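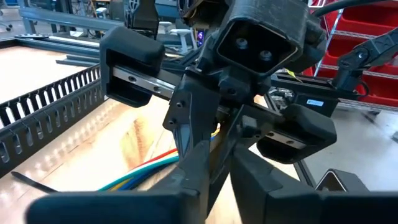 Abb. 1: Schwarzer Greifer mit Kameragehäuse, Nahaufnahme

Projektbericht: Niederschlag und Bodenfeuchte am Hang von Warnmont

Gruppe: Mansa Frimpong, Elikem Ansah, Afia Tsikata
Betreuung: Senyo Mahama

1. Fragestellung
Im Juni haben wir untersucht, wie schnell der Boden nach einem starken Regen das Wasser wieder abgibt. Der Deutsche Wetterdienst misst nicht direkt an unserem Hang, deshalb mussten wir eigene Daten erheben.

2. Messung
Wir haben vier Regenmesser aufgestellt, zwei oben am Waldrand und zwei unten am Bach Lokik. Der Abstand zwischen den beiden Höhen beträgt 300 Meter. Die Werte wurden an 16 Tagen jeweils am Morgen abgelesen und in eine Tabelle eingetragen. 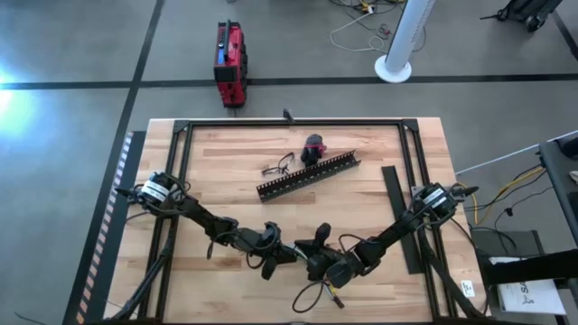

Foto: Elikem Ansah

3. Ergebnis
Am Waldrand fiel an den meisten Tagen mehr Regen als am Bach. Trotzdem blieb der Boden unten länger feucht, was wir mit dem Zufluss vom Hang erklären. Bei starkem Wind sind die oberen Werte weniger zuverlässig.

4. Offene Punkte
Ein Vergleich mit der Station in Zepeda fehlt noch. Die Rohdaten kann man bei Mansa Frimpong anfragen.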